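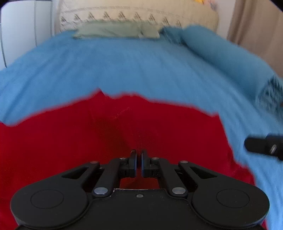

Dye Transfer in Mixed Loads of Cotton Bedding

Project report, Textiles and Materials course, Wullholm College
Submitted 8 Oct 2019

Background

Most students at Wullholm wash everything they own in one load. The machines in the residence halls are paid for per cycle, and few people want to pay twice to keep their colors apart. Bedding makes this worse. A sheet takes up most of the drum, so whatever goes in with it stays pressed against it for a large part of the wash.

This project looked at how much color moves from dyed cotton to undyed cotton in a short wash, and whether water temperature or a color-catching sheet makes a difference. We also wanted to know if washing a new fabric once by itself is enough to stop it from bleeding later. Care labels often ask for this, but they don't say how many times to do it.

Loose dye and fixed dye

Most colored cotton bedding sold today is dyed with reactive dyes, which form a chemical bond with the fiber. Some of the dye never bonds. The manufacturer rinses most of it out, but a cheaper product may get fewer rinses, and the leftover dye comes out in the customer's first few washes. Direct dyes are held more weakly and can keep bleeding for much longer. We had no way to find out which type was used in the fabrics we bought. The packaging did not say.

Loose dye in the water can settle on any cotton nearby. Polyester picks up very little of it, so a poly-cotton sheet usually shows a lighter stain than an all-cotton one. Strong shades are the usual source of trouble, and many students have them on their beds, in combinations like a red cloth on a bright blue sheet.

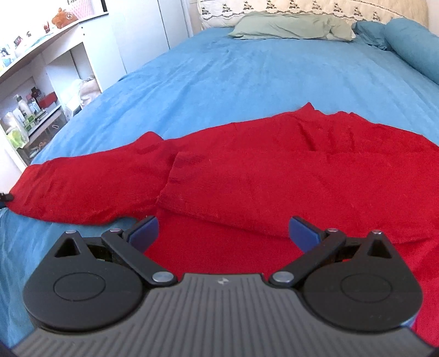 Materials

We bought plain dyed cotton from two suppliers, Jurum and Grustov, in red, navy, and bright blue. From these we cut 26 swatches of equal size. The undyed cotton came from a single roll of bleached muslin in the department store room. We used the same unscented liquid detergent all the way through. The color-catching sheets were a supermarket brand, cut to match the swatches.

Method

Each swatch was stapled along one edge to a piece of muslin and placed in a glass jar with 300 ml of tap water and a measured dose of detergent. The jars were closed and turned by hand at a steady pace for the length of a short machine cycle. Half of the jars were filled with cold water and half with warm water. In each group, some jars also held a piece of color-catching sheet.

After the wash, the staples were removed and both pieces of cloth were rinsed under the tap and dried flat on a rack away from the window. We compared the muslin with a printed gray scale under the same desk lamp every time. Two of us scored each piece separately and then compared scores. Where we disagreed, we took the lower score.

The red swatches were then washed again in fresh water with fresh muslin, to see how quickly the bleeding dropped off.

Results

Red stained the muslin more than either of the other colors. Navy came next — it left a gray cast that was easy to miss until the piece was held beside clean muslin. Bright blue left almost nothing in cold water and a faint tint in warm.

Warm water gave a stronger stain for every color. The difference was largest for the red cloth from Grustov, which turned the muslin an even pink. The Jurum red gave a patchy result, with most of the color along the stapled edge where the cloths were held together.

The color-catching sheets came out visibly colored in every warm jar, so they were picking up dye. The muslin in those jars was still stained, but less than in the matching jars without a sheet. In cold water we could not see a clear difference.

In the second wash, the Jurum red left only a trace. The Grustov red still stained in warm water, so a single separate wash would not have been enough for that fabric.

Survey

We left a short form in the hall laundry rooms and got some 200 back. Most of the people who answered said they never sort by color. Many of them had had at least one item change color, and white socks and pillowcases were mentioned most often. Very few had read the care label on their sheets.

Problems and limits

Turning jars by hand is not the same as a drum machine. The fabric had less room to move, and the ratio of water to cloth was higher than in a full load. We think this made the stains lighter than they would be in real use, but we did not test that. The gray scale was also hard to use for pink, and a color meter would have given better numbers. We asked to borrow the one in the Nasution building, but it was being repaired in October.

Advice for hall residents

Wash new red or navy bedding alone in warm water at least twice before mixing it with anything pale.
After that, use cold water for mixed loads.
Take the load out as soon as the cycle ends. Damp cloth left in a pile can go on passing color where it touches.
If something has been stained, wash it again before it goes in the dryer.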